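Mumcombe Nature Reserve to Open Giáp Valley Trail and Visitor Lodge to Overnight Guests

MUMCOMBE, 5 April 2025 – The Mumcombe Nature Reserve Authority announced today that the Giáp Valley Trail will open to the public this season, giving walkers a marked route through the wettest and least visited part of the reserve. The opening also brings overnight stays to the reserve for the first time, at a small self-catering lodge beside the Brinden gate.

The new trail runs for 13 miles from the Brinden gate to the upper ridge and returns by way of the old boundary path. It passes through reed marsh, alder woodland and open heath, and climbs to 681 feet at its highest point. Walkers may complete the full route or turn back at the footbridge, where a shorter loop leads to the gate through the lower meadows.

"The Giáp Valley has been closed to general visitors since the reserve was established, and our staff have taken great care in choosing where the path should go," said Simão Gouveia, director of the Mumcombe Nature Reserve Authority. "Walkers will have good views over the marsh, and the nesting areas on the east bank will remain undisturbed."

A Survey of the Valley

The route was selected after a two-year survey of plant and animal life in the valley. Field staff recorded 255 species of flowering plants, among them several marsh orchids and a large stand of bog myrtle near the head of the stream. The survey also listed 165 species of moths. Otters were recorded at two points on the lower stream, and the path has been moved away from both.

The full survey report may be read at the Brinden gate office. A shortened version, with a fold-out map, will be sold at the office and at the reserve entrance.

Staying at Brinden Lodge

Brinden Lodge sleeps six guests in three rooms. It has a shared kitchen, a drying room for boots and coats, and a small library of field guides. Guests are asked to bring their own food, as the nearest store is in the village of Wisex and closes early in the evening. Bedding is provided. Towels are not. 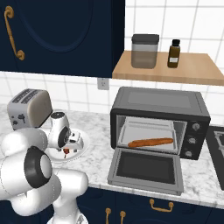

Trail Access and Permits

Entry to the Giáp Valley Trail is by permit. Permits are free of charge and may be requested at the Brinden gate office or by mail. Each permit covers one day and one party of up to six people. Lodge guests receive a permit for each day of their stay and do not need to apply separately.

Dogs are not permitted on the trail at any time of year. Bicycles may be left at the gate. The first part of the route, from the gate to the marsh overlook, has a firm, level surface suitable for wheelchairs and strollers. Beyond the overlook the ground is uneven, and the section below the ridge may be under water after heavy rain. Waterproof boots are recommended in all seasons. 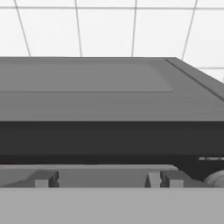
Kitchen wall tiling, Brinden Lodge.

The trail will close each year from November until the start of the following spring season to protect wintering wildfowl on the upper pools. During the closure the lower meadows will stay open in daylight hours, and the lodge will continue to accept guests.

Protecting the Marsh

Raised boardwalk has been laid across the softest ground so that water can move freely beneath the path. Visitors are asked to remain on the boardwalk and to step aside only at the passing places. Picking plants, collecting moths and removing stones from the stream are prohibited under reserve rules.

Lodge guests are asked to follow similar care indoors. Food should be kept in closed containers, and all waste must be carried to the bins at the gate before departure.

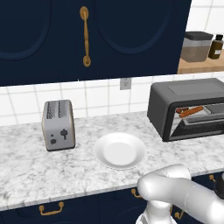 Reserve staff will check the condition of the path every week during the open season and will publish any changes to the route at the gate. Sections may be closed at short notice if ground-nesting birds settle close to the boardwalk. In that case, a signed detour will be put in place where the ground allows.

"We ask visitors to be patient if they find part of the route closed when they arrive," Gouveia said. "The marsh changes from one week to the next, and the path will sometimes have to change with it."

Lodge reservations for the coming season are now being accepted. Guests may stay for up to four nights, and school and university groups with a study purpose may apply to reserve the whole building.

About the Mumcombe Nature Reserve Authority

The Mumcombe Nature Reserve Authority manages the marsh, woodland and heath of the Mumcombe Nature Reserve, including the Giáp Valley and the Brinden meadows. It maintains public trails, carries out wildlife surveys and runs guided walks for schools in the Wisex area.

Press inquiries: Office of the Director, Mumcombe Nature Reserve Authority, Brinden Gate, Mumcombe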